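Untangled: Fixing the Jump Rope Pile at the Skalham Training Room
Student project report, Practical Organization unit
Vitalii Zhuravel

Why I picked this

Anyone who trains at Skalham knows the crate. It sits by the door, and if you want a jump rope you pull on a handle and six other handles come with it. My warm-up class loses a chunk of its first minutes to this every single session, and I wanted to see if a better way of putting ropes away (no new furniture, almost no money) could get that time back. I had a great time with this project, more than I expected to have with a box of cables!

What I started with

The crate held 20 ropes. Of those, 16 were good enough to keep using, and the rest had cracked handles or cable that had worn through near the end. The good ones are mostly thin coated cable, with a few beaded ropes mixed in. Thin cable is lovely to jump with and terrible to store. It is springy, it remembers whatever shape it was left in, and when it is dropped loose into a crate it works its way through every loop it can find.

I tipped everything out and sorted it by hand. Undoing the worst knot was strangely satisfying. The trick is to leave the handles alone at first and loosen the middle of the knot until it gets big and floppy, then walk one handle out at a time. Pulling on the ends only makes it tighter, and I proved that to myself more than once.

Three ways of putting a rope away

Method A, the fold. Hold both handles together, fold the cable in half, fold it again, and tie a loose overhand knot. Fast, and everybody already knows it. The beaded ropes were happy with this one. The thin cables got kinks at the folds, and the kinks stayed there the next day.

Method B, the hook. Hang each rope by its handles from a peg with the cable dangling. No kinks at all, and it looks great. But the ropes on neighboring pegs swing into each other when people brush past, and the short kids in the early group could not reach the pegs I had borrowed.

Method C, the coil. Bring the two handles close together, then wind the cable around in small even loops about the width of your palm, letting the cable turn a little as it goes so it doesn't twist up. Pinch the loops and close them with a strip of hook-and-loop tape. It takes practice. My first few looked like bird nests. Once I stopped forcing the cable and let it pick its own curve, the coils started lying flat.

I did my practice on the gym floor, sitting down, with the ropes spread out in front of me so I could grab the next one. The light blue ropes were the easiest to coil neatly. 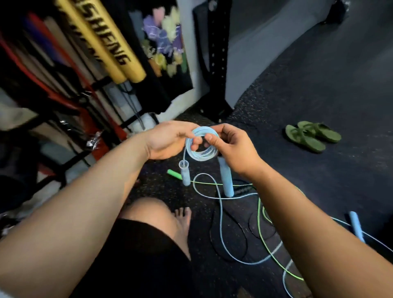 Does the coil work for a beaded rope too?
It can, but the beads make the loops bulky, so the simple fold is a better choice for those.

What we do now

The coil won for thin cable and the fold won for beads. The coach at Drodbridge, where we go for shared sessions, asked me to show her group as well, and they picked it up quickly once they tried it with their own ropes. I cut the tape strips from a roll I already had at home, and marked each one with a paint pen for rope length: one dot for short, two for medium, three for long. That was a late idea and it may be the most useful part of the whole project, because people used to uncoil a rope, find it was wrong for them, and drop it back in the crate loose.

The crate is still the same crate. I stood a cardboard divider in it, so coils go on the left and beaded ropes on the right.

What I would change

The tape strips collect lint from the floor and lose their grip. Elastic loops might last longer. I would also like to try the peg idea again with the pegs lower and farther apart, at least for the ropes the early group uses. And the broken ropes still need new handles, which I am hoping to do before the next unit starts. The cables are in a bag in my locker, coiled.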